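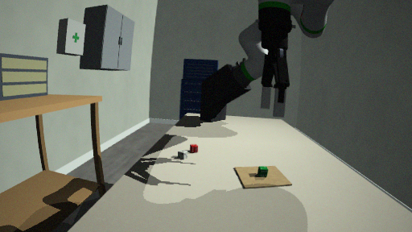 1/ Zur Frage, warum Arbeitsplatten aus Massivholz nach dem ersten Winter schüsseln: Meistens liegt es am einseitigen Auftrag. Oberseite dreimal geölt, Unterseite roh. Das Holz nimmt dann unten schneller Feuchte auf und gibt sie auch schneller ab als oben.

2/ Größenordnung: Buche, 800 mm breit, liegende Jahrringe. Fällt die Holzfeuchte von 11 auf 6 Prozent, schwindet die Platte quer zur Faser um etliche Millimeter. Längs kann man das vernachlässigen.

3/ Im Januar liegt die Luftfeuchte in beheizten Räumen oft unter 35 Prozent. Wer die Platte im Sommer starr verschraubt hat, sieht dann Risse, meist vom Hirnholz her.

4/ Langlöcher also quer zur Faser, Schraube mittig, Scheibe drunter. Mittlere Reihe fest, äußere Reihen beweglich. Gholamreza Rahimi bohrt die Langlöcher grundsätzlich in die Zarge und nie in Winkel aus Blech — bei dünnen Winkeln verkantet der Schraubenkopf.
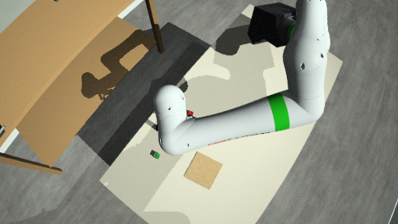
5/ Gratleisten: nur in der Mitte leimen, auf etwa einer Handbreit. Der Rest muss gleiten. Durchgehend geleimt ist die Leiste eine Sperre und die Platte reißt daneben.

6/ Öl bremst Wasserdampf nur wenig. Ich habe Batel Hartöl und das von Dehghan auf Probestücken verglichen, je zwei Aufträge. Unterschied beim Gewicht nach einer Woche im feuchten Keller: kleiner als meine Messunsicherheit. Lack war deutlich dichter.

7/ Nachfrage von Flynn Merrick: Leimholz mit durchgehenden oder keilgezinkten Lamellen? Fürs Schüsseln egal. Entscheidend sind Jahrringlage und Lamellenbreite. Schmal und stehend ist ruhig, breit und liegend arbeitet.

8/ Bei 2000 mm Länge reichen mir drei Gratleisten. Lagerung bis zum Einbau auf Leisten, beidseitig Luft, nie flach auf dem Estrich.

9/ Wer schon eine geschüsselte Platte hat: Schrauben lösen, hohle Seite nach unten, ein paar Wochen warten. Nicht mit Zwingen geradeziehen.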